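Destell opens table skills room for Friday sessions

Destell has opened a room for its table skills course, which teaches laying a place, serving simple food and clearing away. The first group starts in August, with 12 places.

The room is large and bright, with tall windows along one wall, strip lighting and a white mezzanine with a black railing. Learners begin with paper, which is light and slides easily, before they move on to plates and food.

"People expect to start with crockery," said Kazue Takagi, who leads the course. "We start with a sheet of paper. You pick it up, you put it down where it should go, and you do it again."

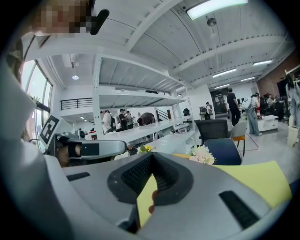
What the course covers

Sessions run on Fridays from 11 in the morning and last two hours. Each learner has a turn at the main table while the others work on folding, stacking and wiping down. The course was written by Kazue Takagi and Sơn Võ, and Brurkis is paying for the tables and crockery for the first year.

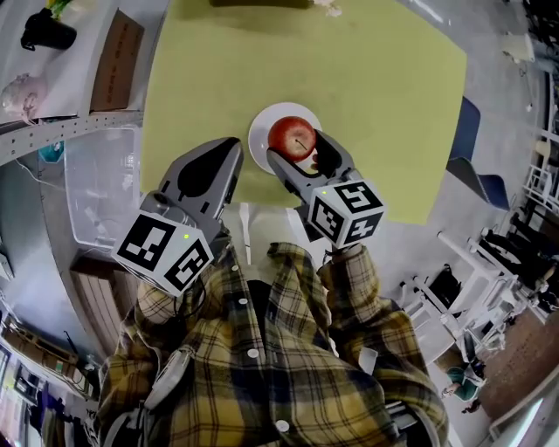

Serving is taught in the second half of the course. Learners practise with one item at a time and are asked to place it without knocking the rim or moving the plate. A single red apple on a round white plate is the sort of setting used, as the fruit can roll if it is let go too soon. Soft fruit and sliced bread come later, followed by bowls.

Hiếu Lại, who manages bookings at Destell, said most of the August places had gone to people returning to work in cafés and canteens. A second group will follow if there is enough interest.

Places are free to people living in Cao. Anyone wishing to join should ask for Hiếu Lại at the Destell front desk. Press enquiries should go to Tài Lương.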